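Deux doigts et une plaque rayée

Je ne pensais pas m'amuser autant avec deux doigts imprimés en 3D ! Depuis juillet, je les pilote à distance pour leur apprendre à faire tourner une plaque à plat – un coup de poignet pour nous, 60 démonstrations pour eux, et je vise les 200.

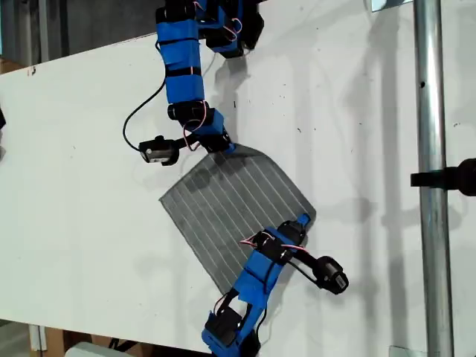

Un doigt sur le bord du haut, l'autre sur le coin droit.

Les rayures blanches m'aident énormément : je lis l'angle d'un coup d'œil pendant que je guide. Anoma Weerakoon m'a conseillé de ralentir mes gestes, et mes trajectoires sont déjà bien plus propres. Prochaine étape, la même rotation dans l'autre sens – j'ai hâte de m'y remettre ce soir !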